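4.2 Working rules for two-arm cells

The rules in this section apply to table-top cells in which two arms share one work area and pass light objects between them. They were written at the Giltirbridge site and later taken over, with small changes, by Sowerby. Both sites use the word "episode" for one recorded attempt at a task, from the arms leaving their rest position to the operator pressing stop. The review in Section 5 covers 1,766 episodes from the two sites together.

Before the rules were written down, each operator had a personal way of setting up. Some cleared the table between tasks and some left the objects from the last task where they were. Fingers were wiped when someone remembered to do it. When Yhon Bermúdez compared the setup notes from the two sites, the same task had been logged under four names, and the notes on finger condition could not be matched to the episodes they belonged to.

Rule 1. Check the fingers before each session. The operator looks at all fingers on both arms, on the inner faces and at the tips, and writes down rubbed patches, chips and lines that could be cracks. A line that can be felt with a fingernail takes the finger out of service. A line that can only be seen is noted and looked at again at the next check. Dust and pale specks are wiped off with a dry cloth. Solvents are not used on coated fingers.

Rule 2. Keep the contents of the table on a list. Objects that are not part of the task may stay on the table, and for many tasks we want them there, but each one has to be on the session list. A patterned cloth counts as an item and is listed by its pattern.

Rule 3. In a handover, one gripper holds and the other receives. The holding gripper stays still from the moment the receiving fingers come to either side of the object until they have closed. With thin, flexible material the rule is stricter, and the receiving arm may not begin to pull until the holding fingers have started to open. Paper and similar material tears easily when both arms move, and a torn strip can leave scraps in the fingers that affect the next episode.

Figure 3 gives the view from one wrist with a thin white strip between the two grippers. The strip is held by the far fingers and reaches down to the gap between the near ones. Wear of the kind covered by Rule 1 can be seen on the outer edge of the near right finger, where there is a whitish patch.

Figure 3. Strip between two grippers, wrist view.
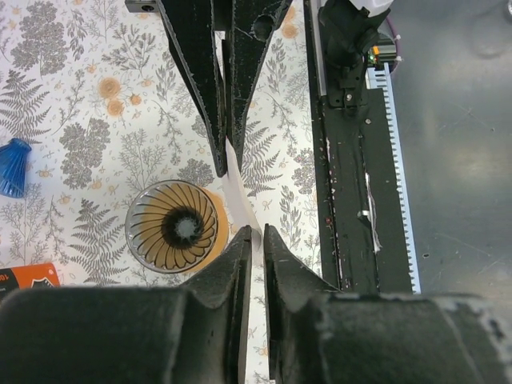 Luana Damasceno objected to Rule 3 when the draft went around. In her view, a fixed order of holding and receiving teaches the arms a slow handover that people would never use, and she would have allowed both arms to move as long as the force stayed under a set limit. She also asked why a rule about paper should apply to cloth.

We kept the rule for two reasons. The arms at Giltirbridge have no force sensing at the fingertips, so a limit of that kind could be written down but not checked. The second reason is labeling. A still holding arm gives a clear point at which the handover starts, and two reviewers working apart will usually mark the same one. Her point about cloth was accepted, and cloth now falls under the general form of the rule. Sowerby permits the force-limit version on one cell, and episodes from that cell carry a separate tag.

Rule 4. Keep cables in view and clear of the reach. Cables are clipped along the links with enough slack for the full motion of the wrist. Slack that hangs over the front of the platform is acceptable if it cannot get under the arm. At the start of a session the operator drives each arm once through its reach at low speed and watches the cables while doing so. Drinks and other liquids on the table are placed outside the area swept by the arms and their cables, and are marked on the session list as liquid.

Rule 4 caused more discussion than we expected. Gus Delacroix, who maintained the cells at Giltirbridge, wanted liquids kept off the table altogether. The task group wanted filled glasses, since clear objects with something in them are a known hard case for the wrist cameras. The wording above is the compromise, and it leaves the judgment to the operator. A glass near the back wall may be well outside the path of both grippers and still have a cable pass close by it when an arm reaches across. The low-speed drive is meant to find this out before recording starts.

Rule 5. Use a fixed camera as well as the wrist cameras. The wrist view gives the contact but leaves out most of the table, and an object lying beyond it will be missing from the record if no other camera is running. The fixed view should take in both shoulder joints, the whole cloth and the front edge of the platform. Figure 4 is a fixed view of the same cell. Both arms reach toward the middle of the table, with a roll of orange tape on the cloth below the right gripper and a glass of orange liquid at the back left.

Figure 4. Two-arm cell, fixed view.

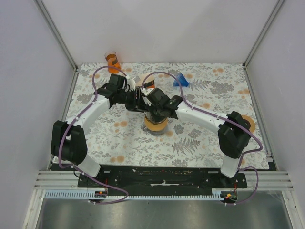 Who may stop an episode? Anyone in the room may stop it, and the person who does so writes one line in the log.

Stopped episodes are kept. They are stored with the others under the tag "halted" and are left out of training sets unless the user asks for them. An episode may not be deleted at the cell. Deletion is done at the weekly review by two people, and the entry in the log remains.

Rule 6. Change one thing at a time. If a finger is replaced, the cloth and the object set stay as they were for the next block of up to 100 episodes. Florêncio Baptista proposed a shorter block for finger changes alone. Sowerby adopted his version in September; Giltirbridge has kept the longer block, and the difference is recorded in the block header so that the two sets can be separated later.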